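Dishwashing Study: We Need People Who Wash Up Badly (or Well, We're Not Fussy)

Kotcombe Household Research is looking for adults who wash dishes by hand and are willing to write down how they do it. You will be paid. You will also find out things about the person you live with, and we can't be held responsible for that.

The study is called Narnetti. It was named by a former director, and we have stopped asking what it means. It runs for 6 weeks and looks at how households divide up the washing, who decides when a pan "needs to soak," and how long the soaking goes on before somebody gives in. Our last diary study was on laundry. It drew 382 replies and one formal complaint about socks, so we know there is interest.

What you would do

Keep a short diary, on paper or on your phone, every day you cook or eat at home. Most entries take a few minutes. Write down who washed, who dried, who said they would do it later, and what was left behind. Twice during the study, Annelies Oberholzer will call you for a longer chat. She is very patient and has heard worse.

Near the end we'll ask you to fill in a questionnaire about your kitchen itself: sink, counter space, where the wet things go. Bring opinions.

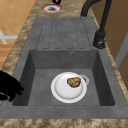 Sink with ribbed drainboard, stone countertop.

Who we want

You should be 18 or over, live with at least one other person, and wash most of your dishes by hand. Owning a dishwasher is fine if it's broken, or if you use it to store baking trays. Roommates, couples, adult children who moved back in and grandparents who never left are all welcome. We are short of people who describe themselves as "the one who does it all," which surprised us, and we have plenty who describe the other person as useless.

You can't take part if you work for a company that makes dish soap, sponges or kitchen fittings. You also can't take part if you are related to Kaan Dönmez, who runs our data desk. Necati, this means you. Please stop applying.

What you get

$900 per household, paid in two halves: one at the midpoint and one when we have your last diary page. How you split it is your own business, although we would love to read about it in the diary. We don't pay extra for arguments.

Your answers are kept under a code number and your name won't appear in anything we publish. If your housemate recognizes himself in the report anyway, that is between you and him.

How to apply

Write to Sverre Moen at the Kotcombe front office by Monday, April 20, 2026. Tell us who lives in your home, who washes, and what is in the sink as you write. A paragraph will do. Each household needs to send just one application, and everyone in it over 18 has to agree to take part before we start. Grudging agreement counts.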